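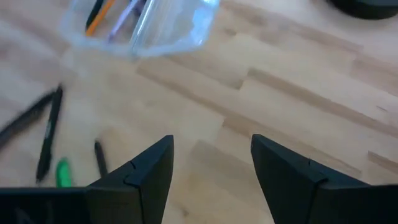

Chalerm Phetsri wrote to us after setting up the Trenda desk set at home that the pens ought to be the last thing you put away, and that doing them first cost a whole evening of taking everything out again. We have kept that advice in mind while going over this section for the May edition.

Section 5. Sorting your pens, markers and scissors

Before you begin, give yourself plenty of elbow room on the table and keep a scrap of paper close by for testing. A wooden tabletop is perfectly fine to work on – just lay the paper down before you take off any caps, please.

1. Open the lid of the clear box all the way and let it stand up by itself. Markers can go in as a jumble if that's how you like them. Make sure every cap is pushed on until it clicks.

Note: If the lid feels stiff at first, ease it back gently with both hands. It loosens up nicely after a few days of use.
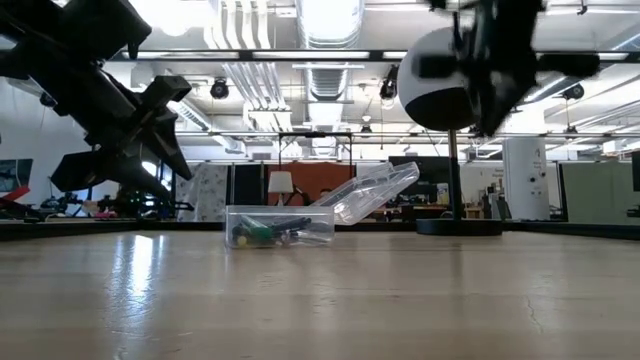 2. Try each pen on your scrap paper, and set the tired ones aside.

3. Close the scissors and lay them flat on the bottom of an open container, well before any pens go in with them.

Caution: Never stand scissors in a pen cup with the points up, even for a minute or two while you tidy.

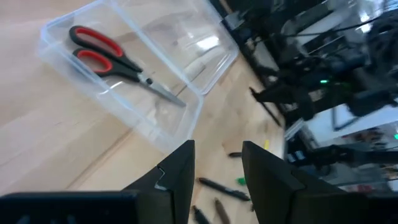

Fig. 53. Scissors laid flat in the clear container, blades closed.

4. Stand your everyday pens in the cup. Spare cups and lids are listed on page 131.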